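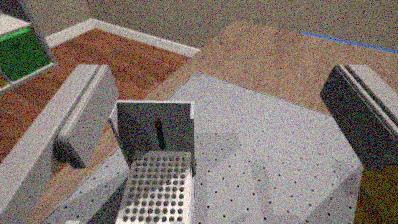
보낸 사람: 문정아
받는 사람: 그리퍼 비교 메일링 리스트
날짜: 11/7/24
제목: Re: 손목 카메라 시점에서 패드 두께 비교

Tshepo Mabaso 님이 쓰신 글:
> Cloralska 손가락을 Kaplan 패드로 바꾼 뒤로 시뮬레이션 성공률이
> 실기보다 계속 낮게 나옵니다. 제어기는 Eron 그대로이고 게인도
> 건드리지 않았습니다. 카메라 쪽 문제인지 접촉 모델 쪽 문제인지
> 구분할 방법이 있을까요? 렌더링 샘플 수를 올리는 것 말고 먼저
> 해 볼 만한 것이 있으면 알려 주세요.

저희도 Govex 팔에서 같은 조합을 돌려 봤습니다. 대상은 타공판 바닥에 뒷판이 서 있는 금속 홀더이고, 두 손가락 사이로 내려다보는 시점입니다. 결과부터 적으면 저희 쪽에서는 카메라 영향이 더 컸습니다.

먼저 노이즈입니다. 샘플 수가 낮으면 화면 전체에 색 입자가 깔려서 뒷판의 좁은 슬롯과 타공판 구멍 가장자리가 거칠어집니다. 샘플 수를 20에서 700으로 올리고 나머지는 그대로 두었더니 자세 추정값이 흔들리는 정도가 눈에 띄게 줄었습니다. 다만 렌더링 시간이 거의 23배가 되어 학습용으로는 쓰기 어렵습니다. 평가할 때만 올리시는 것을 권합니다.

다음은 조명입니다. 왼쪽 패드는 밝은 회색으로 나오는데 오른쪽 패드 안쪽 면은 그늘이 져서 거의 검게 나옵니다. 패드 경계를 밝기로 잡는 코드라면 오른쪽에서 먼저 틀어집니다. 저희는 보조광을 하나 추가해서 해결했습니다. 타공판 앞쪽의 흰 반사도 구멍 검출을 방해하니 금속 재질의 거칠기 값을 같이 확인해 보세요.

접촉 모델은 카메라를 빼고 보시는 편이 빠릅니다. 홀더의 실제 자세를 시뮬레이터에서 바로 읽어 Eron에 넣고 같은 궤적을 반복하면 됩니다. 저희는 이 방식으로 1,798회를 돌렸고, 얇은 패드와 두꺼운 패드의 차이는 거의 없었습니다. 이 조건에서도 실패가 많으면 마찰 계수나 패드 충돌 형상을 의심해야 합니다. 특히 모서리를 깎은 패드를 충돌 형상에서 단순 상자로 바꿔 놓으면 뒷판 윗변에 먼저 닿는 경우가 있습니다.

확인하고 싶은 것이 두 가지 있습니다.

1. 패드를 바꾼 뒤 손가락 닫힘 영점을 다시 잡으셨습니까?
2. 카메라 외부 파라미터는 이전 손가락 기준 값입니까?

설정 파일이 있으면 리스트에 올려 주세요. 저희 쪽 조명 설정은 정리해서 2월 전에 저장소에 넣겠습니다.

문정아 드림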